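Community Help > Work and Jobs > Laundry and Linen

Towel folding arms at work, what happens to folders' hours?

I fold at a linen plant, Wenidlow, on a line of 40. Management is trying out a pair of arms on the small blue towels, with black tape stuck on as markers. We've been told no layoffs before July – nothing after that. Has anyone been through this?

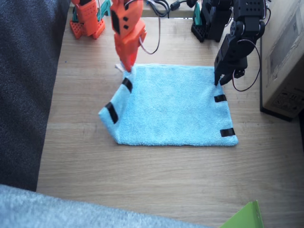 My shift does 2,169 pieces on a normal day and I'm paid partly by piece, so losing the easy towels worries me more than losing the job.

Answer 1
Bandstead did this where I work. Nobody was let go, but the small flat stuff left our tables and we got fitted sheets and gowns. Those are slow. Our piece rate stayed the same for two months and pay dropped. Ask for the new rate in writing before the towels move. Also ask who clears jams – here it was us, unpaid.
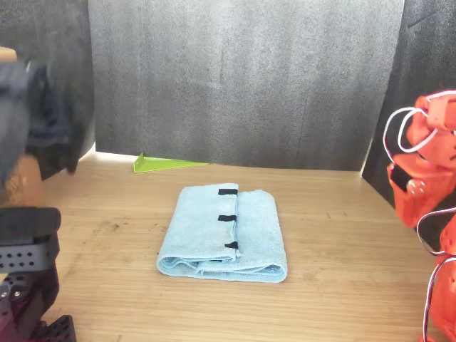
Blue towel, folded, between the two arms.

Answer 2
depends on the plant. ours is all hourly so no change really

Answer 3
Check your handbook for "change of duties". At Tangen that meant paid training, but you had to request it.

Contact | Copyright | Back to top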